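Home | Projects | Reports | Partners | Contact
Last updated: June 10, 2024

Tratside Handling Study – Progress Report to the Inthanon Fund

This report covers the second period of the study. The first period was used for the purchase of the parts and for the safety training, and it was described in our earlier report. In the present period we started the comparison itself.

What we agreed to do

The grant pays for a comparison of two gripper types and two ways of placing the cameras, for simple household handling. Hirnley supplies the fingers and Clarkus supplies the controller. Our part is to run the trials, keep the records and publish the results so that small workshops can use them. We have kept the two questions separate, as the fund asked us. First we compare the fingers with the cameras unchanged, and then we compare the cameras with the fingers unchanged.

Work done in this period

The main task is the drawer task. A soft block must be taken from the table and put into an open drawer, or taken out of the drawer and put on the table. It looks very easy. For a person it is, but for the arm it contains several small difficulties: the front panel of the drawer must be passed from above, the side walls leave limited space for the wrist, and everything except the block is nearly the same light color.

We planned 700 trials for this task in total. The plan is divided into blocks of 100 and after each block we stop, check the position of the cameras and write down any change. This takes more time than we expected, but we would like to keep it. In the first block we did not do it, and one camera had moved a little without our knowledge. We have repeated that block completely.

We record the task with a fixed camera at the workspace and with small cameras at the wrists. The two kinds give very different information, and a controller which works well with one of them can be quite lost with the other.
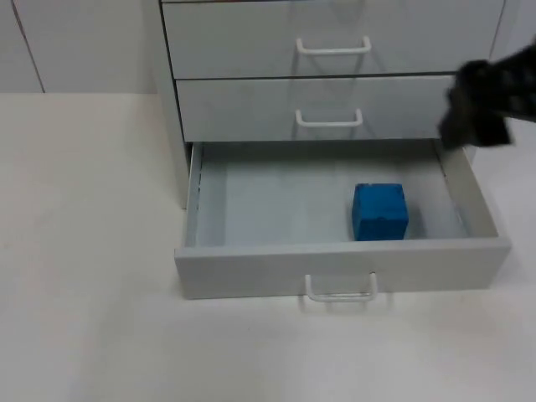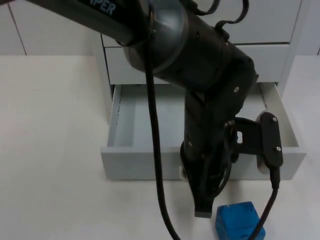

Fixed camera for the two views up to this point, wrist camera for the one that follows.

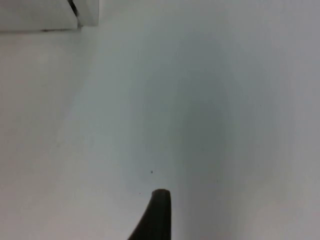 After reading a draft of this section, Clarkus asked whether the wrist cameras are worth their cabling at all, if the fixed camera can be placed well, and suggested to run one full block without them before any other change is made. We think this is a fair request. The block without wrist cameras is now in the plan, and it will be done with the original fingers so that the result can be compared directly.

First observations

We don't want to give success rates before all the blocks are complete. Some observations can be shared already.

The fixed view is good for knowing if the drawer is open and how far. It is less good at the last moment of the grasp, when the arm itself can stand between the camera and the block. The wrist view should help exactly there, but it has its own weakness. When there is only plain pale surface behind the finger, the controller has few features to follow, and its estimate of the distance becomes unstable. We are testing a slower approach speed for this case.

Concerning the fingers, the narrow type enters the drawer more easily. The wide type holds the soft block with less pressure, and the block turns less during the lift. At this time we can't say which one is better in general, and maybe the answer will depend on the direction of the task.

Cables were a bigger subject than we thought. A cable which hangs freely can pass in front of a camera or touch the edge of the drawer. We have written a short procedure for fixing them, and it was changed 4 times during the period.

Problems and delays

The controller update from Clarkus arrived later than agreed, and we lost 23 working days on the camera part of the comparison. The finger part was not touched by this. We used the time to improve the record sheets – each trial now has a note for the lighting, which was missing before.

Budget

Spending is inside the plan. We ask for permission to move a small remaining sum from travel to spare parts, mainly for camera brackets and screws. No additional money is requested.

Next steps

Finish the finger blocks. Run the block without wrist cameras. Begin the camera comparison in July, with the updated controller. Hirnley has offered a second set of narrow fingers with a rougher surface, and we will try them only if the main blocks are finished on time.

The record sheets and the cable procedure are available to the fund on request. Please tell us if you prefer to receive the raw trial notes together with the next report or separately.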